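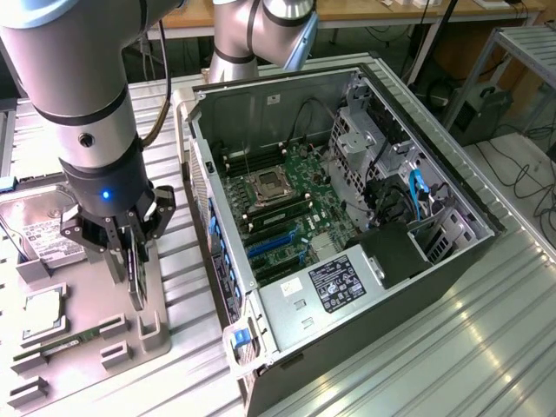 Old desktops, new drawer
2020-07-27

The one under my desk had been there since a move I'd rather forget. A tower, black and silver, heavy as a paving stone. I kept meaning to do something about it. Then Aníbal Inga told me what he gets out of a machine like that in an evening and I went straight home and found a screwdriver.

Inga runs the parts counter at Bramero, a repair shop with a narrow front and a very deep back. Shelves to the ceiling. He started in October, two years ago, with a stack of office desktops a law firm wanted gone. Now people leave them at the door before he opens. He doesn't mind. Well – he minds the printers.

First rule, lay it on its side. Sounds obvious. Plenty of people work on a tower standing up, drop a screw, and then spend the rest of the night shaking the thing over a towel. Side panel off, board facing you, good light. Power cord out, obviously, and hold the power button down for a bit to drain whatever's left.

Then memory. It's the easiest thing in there and often the thing worth keeping. Push the latches at the ends of the slot, the stick pops up, lift it straight out by the edges. Into a sleeve. Inga writes the size on the sleeve in pencil becuase marker rubs off, and he has a drawer of mystery sticks to show for the years he used marker.

Cards next, if there are any. Lots of office cases hold them with plastic tabs down the back wall, no screws at all. Blue or green usually, the colored bits are the bits you're meant to touch. Old plastic gets brittle though. Go easy. He's snapped plenty and so will you.

The processor is where people get nervous. Heatsink off first, and twist a little before you pull – dried paste grips like glue, and on some boards a straight yank brings the chip along with it. Release the lever, open the bracket, lift the chip flat. If the pins are in the socket and not on the chip, cover the socket afterward. A bent pin and the board is scrap. With a cover, somebody might still want it.

Drives come out last at Bramero. The cage is in the way of everything and the cables run all through it, so he clears the rest and then deals with the knot. SATA cables are worth saving if the clip still clicks. The drive itself goes in a separate box and gets wiped, or drilled if the owner says so. Don't skip this. Inga once took in a machine with 1689 family photos on it, nobody's backup anywhere, and he spent days finding the woman who had sold it at a yard sale. She cried on the phone.

What's it worth? Not a lot, piece by piece. A matched pair of older memory sticks goes for $18 at his counter. A working power supply, $30 on a good day. The empty case, zero, unless you know Meinrad Steiner.

Steiner wants the cases. He has a workshop across the yard, called Ernomero, and he turns the steel into shelving and planters and, lately, a really nice mailbox. Drive cages are his favorite. All those little holes – he hangs them on the wall and hooks tools in them. I bought one for the kitchen. It holds spatulas. My husband has opinions.

Boards go to the recycler in a crate, sorted, batteries out. Pop the coin cell before anything goes in the crate, they can short against each other in there.

My own tower took 10 evenings. Would of been two if I'd kept the screws in a cup like I was told. I got one good drive, a handful of cables, and a clear patch of carpet under the desk in a color I'd forgotten we had.

Bramero takes drop-offs at the yard entrance, afternoons only. Bring the power cord if you still have it. No printers.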